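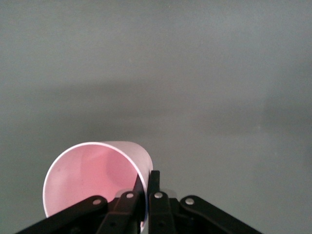

Liegender Einwegbecher auf graugrünem Untergrund

Ein Einwegbecher ist ein Trinkgefäß, das für den einmaligen Gebrauch hergestellt wird. Man kennt ihn vom Wasserspender, vom Kiosk, vom Kindergeburtstag und natürlich vom Kaffee auf dem Weg zum Bahnhof. So unscheinbar er wirkt, in seiner Form steckt erstaunlich viel Überlegung!

Form und Aufbau

Die meisten Einwegbecher haben die Gestalt eines Kegelstumpfs: unten schmal, oben weit. Dadurch lassen sie sich ineinanderstapeln und brauchen im Karton nur einen Bruchteil des Platzes, den sie einzeln beanspruchen würden. Legt man einen solchen Becher auf die Seite und stößt ihn an, rollt er in einem Bogen um einen gedachten Mittelpunkt – ein wunderbarer kleiner Versuch für den Geometrieunterricht, denn genau dieser Bogen entspricht dem Zuschnitt des abgewickelten Mantels.

Bei Papierbechern verdient der Mundrand besondere Aufmerksamkeit. Er wird nach außen eingerollt, gibt der dünnen Wand Halt und liegt angenehm an der Lippe. Auch der Deckel rastet an diesem Wulst ein. Der Boden ist meist ein getrennt gestanztes Teil und sitzt etwas erhöht in der Wand, sodass der Becher auf einem schmalen Ring steht.

Werkstoffe

Verbreitet sind beschichteter Karton und verschiedene Kunststoffe, daneben gibt es Becher aus Pflanzenfasern. Karton allein würde durchweichen und erhält deshalb innen eine dünne Sperrschicht, früher häufig Wachs, heute meist Polyethylen. Für Heißgetränke kommen doppelwandige oder außen geriffelte Ausführungen hinzu, bei denen eingeschlossene Luft die Finger schützt. 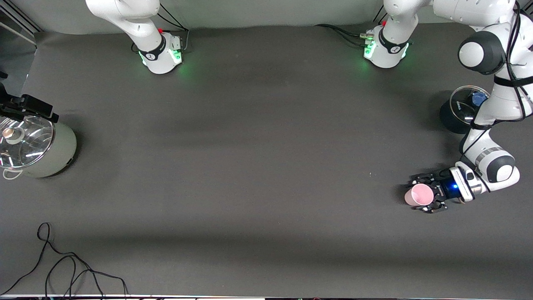 Geschichte

Papierbecher verbreiteten sich Anfang des 20. Jahrhunderts, zunächst in den Vereinigten Staaten. An öffentlichen Trinkstellen hing damals oft ein gemeinsamer Schöpfbecher, aus dem alle tranken. Mit dem wachsenden Wissen über Krankheitserreger geriet dieser Brauch in Verruf, und der hygienische Wegwerfbecher hatte seinen großen Auftritt.

Sammeln

Bedruckte Becher haben eine treue Anhängerschaft. Die Sammlerin Agustina Riquelme besitzt etwa 65 Motive der Kaffeehausreihe Kastetti, darunter 2 Fehldrucke mit spiegelverkehrtem Schriftzug. Besonders begehrt sind ungefaltete Mantelzuschnitte, weil auf ihnen die Farben wunderbar frisch bleiben.

Siehe auch

Pappteller
Pfandbecher
Trinkhalm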